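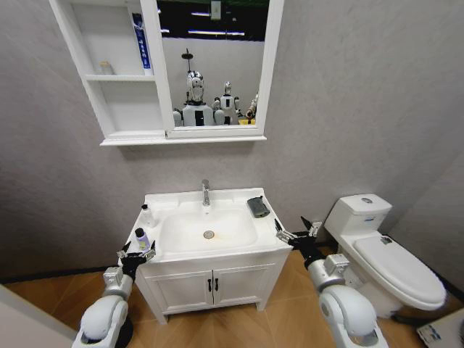 Viso Courtois Home Movie Projector

Home Projectors Screens Speakers Cables Used Gear Cart

$1,695, in stock at Wuninberg

We sell this projector, and we have some doubts about it. The maker's brochure says the Courtois will "replace the movie theater in your home." Most homes didn't have a movie theater to begin with, and a bright picture on a wall is still a picture on a wall. Read the whole page before you order.

The picture is good. We ran it for two weeks in the back of the store, mostly on older movies, and faces looked like faces. Black and white films did best. Night scenes were weaker. The sales sheet talks about deep blacks, but in a dark chase scene we got deep grays, and a man in a navy coat walked down an alley and more or less vanished. A cheaper Viso model does the same thing for a lot less money, so we asked the maker what the extra cash buys. We were told "a more cinematic experience." We asked again in writing and were sent the brochure.

Some of it we can answer ourselves. The lens is sharper at the corners, which matters if you read subtitles. Focus stays put once you set it. The zoom ring is stiff in a way we like.

Now the fan. Viso calls it "whisper quiet." We know people who whisper like this, and we don't sit next to them at the movies. In a loud film you will forget about it. In a slow one, with two people talking in a kitchen, you won't. The eco setting helps, and it also dims the picture enough that you'll want the curtains closed. 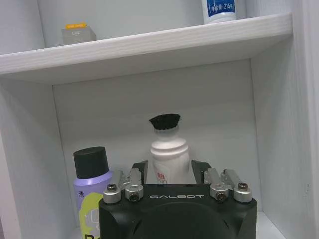 Sound is the other weak spot. There are speakers built in, and they are fine for the news. Don't judge a musical by them. If you already own a stereo, plug into it and skip the matching sound bar, which costs $298 and sounded to us like the built-in speakers moved a few feet to the left.

The projector weighs 17 pounds. That's heavy for a bookshelf, so look at what the shelf is held up with. The ceiling mount is sold separately. So is the long video cable. The one in the box reaches from the projector to a table directly under the projector. Buy a 20-foot cable anywhere you like, ours or someone else's. We have never seen a difference between the plain ones and the ones with gold ends.

What's in the box: projector, power cord, short video cable, remote (no batteries), lens cap, printed guide.

What the guide leaves out: the "Movie" setting is too orange out of the box. Try "Natural" first and turn the sharpness down to the middle. Turn off motion smoothing, which is buried under "Comfort" for some reason and makes every film look like a soap opera.
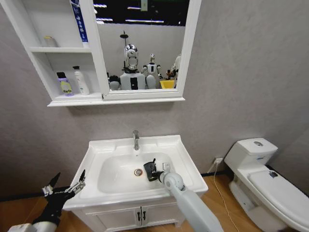

MILGATE, 3 Aug 2020. Viso has announced a software update for the Courtois that is supposed to improve dark scenes. It is due in November. We've been promised updates before, by Viso and by others, and we would not pay today for something that might show up later. If it arrives and it works, we'll rewrite the paragraph on night scenes. Until then it stays.

Returns are taken on opened units if the lens isn't scratched. Keep the foam.

Comments

Bought one in spring. Agree on the fan. I put mine on a shelf behind the couch and that was a mistake, moved it to the far wall and it's better.

Does it work with an old DVD player? The kind with the red, white and yellow plugs?

Reply from the store: Yes, with an adapter. It isn't in the box either.

I think you're too hard on the blacks. Watched a whole space movie on it last night and my wife and I both thought it looked great. Our walls are dark green though, maybe that helps.

Still waiting to hear why anyone should pick this over the cheaper one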